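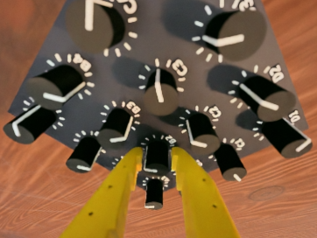
Oltesard Knob Bench, review

Oltesard sells the Knob Bench as a download for people who want to practise arm control without buying an arm. You get a simulated yellow arm with a two-finger gripper, a wooden work surface and a panel of rotary knobs labelled by letter and number, B2, C3 and so on. A single-seat licence costs 295 a year.

Setting up took me 25 minutes, most of it spent on the Statley plug-in that links it to our own control code. The manual skips a step there: you have to restart the program before the plug-in shows in the list.

Lining the fingers up with a knob is the hard part. The dials sit close enough that a poor approach angle brings a finger near its neighbour. I ran it for 14 evenings and had 3 crashes, all while switching views. The wide view is the one I used for checking the arm's reach.
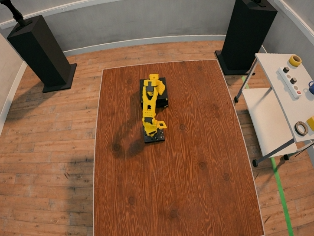 Yeh wrote underneath that the crashes stopped after moving to the May update, but that saved knob positions from the older version would not load.

I have not tried the update yet. Compared with Flarinen's kit, this one is slower to start and has better knobs. I will renew for another year.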